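Subject: Re: [clolov-members] Translation bursaries and the summer reading programme
From: Clolov Literature Office
Date: Jan 3, 2021

Dear members,

Thank you to all who wrote in response to the notice on translation bursaries. Several of the letters raised the same points, and the office has been asked to reply to the list as a whole. The message that prompted most of the discussion is quoted here in part, with the sender's agreement.

> I have read the notice twice and remain unclear on three matters.
> First, whether a translator who has already signed with a publisher
> may apply, or whether the bursary is meant only for work that has
> not yet been placed. Second, whether the sample must be taken from
> the opening of the book. In my own case the opening is the least
> representative part, being almost entirely in verse. Third, whether
> the Kelemen Room will be available to bursary holders in the
> evenings, as it was under the previous scheme.
>
> I would add that the old form asked for a letter from the author or
> the author's estate. For older works this could take months to
> obtain. I hope it has been dropped.

On the first point, translators under contract may apply, provided that the contract was signed after the scheme was announced and that the publisher's fee is declared on the form. A declared fee does not count against an application. The readers will see the sample and the statement of intent before any financial details are passed to them.

On the second point, the sample may be taken from any part of the book. It should be continuous and should not exceed 1496 words in the English version. Applicants working from verse may submit up to 114 lines instead. The original text must be supplied alongside the translation, and page references should be given for both.
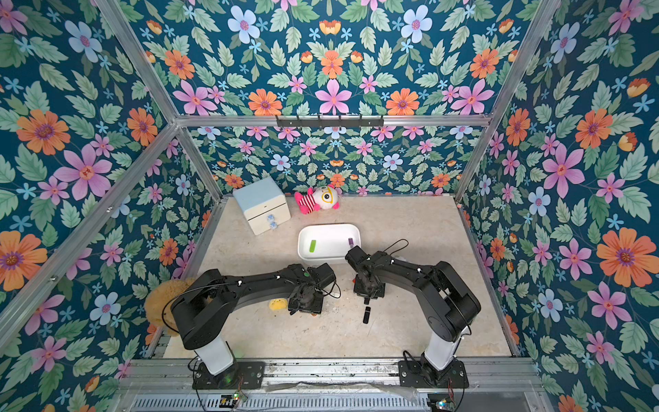
By Gobnait Mac Giolla, Programmes Officer, Clolov Literature Office

On the third point, the Kelemen Room will be open to bursary holders on two evenings a week once the reading rooms return to their usual hours. Keys will not be issued as before. Holders should sign in at the front desk, where a list of names will be kept. The dictionaries and reference works on the long shelf may be used in the room and are not for loan.

The letter from the author or estate is no longer required at the time of application. Applicants are asked only to state who holds the rights, so far as they know, and whether contact has been made. Successful applicants will need to show written permission before the second half of the bursary is paid.

Each bursary is worth £700, paid in two equal parts. The first is paid on acceptance and the second on delivery of a full draft. Members have asked whether travel to meet an author may be claimed separately. It may not, although the bursary itself can be spent on travel if the applicant wishes.

A further question concerned languages. The scheme is open to work from any language into English. Applications from Irish are particularly welcome this year, as none were received in the last round. Where the office has no reader in the language concerned, an outside reader will be appointed, and a decision may take a little longer.

Turning to the summer programme, the Plavside readings will go ahead in June in a reduced form. There will be four evenings in place of the usual seven, each with one translator and one poet. Members who had offered to read under the earlier plan will be contacted individually and need not write again. The printed booklet will be kept to some 500 copies, with the remainder of the budget set aside for readers' fees.

Submissions for the next issue of The Clurker are still being accepted. The editors would be glad of short essays on translated fiction, and of reviews of books from small presses in particular. Contributors are reminded that reviews of books by fellow members should say so in a note at the end.

Corrections to the membership list should be sent to the office and not to this list. Replies to the present message go to all subscribers by default, so members with questions about their own applications are asked to change the address before sending.

With kind regards,

Gobnait Mac Giolla
Programmes Officer
Clolov Literature Office

--
You are receiving this message as a subscriber to clolov-members.
To leave the list, send a blank message with the word "unsubscribe" in the subject line.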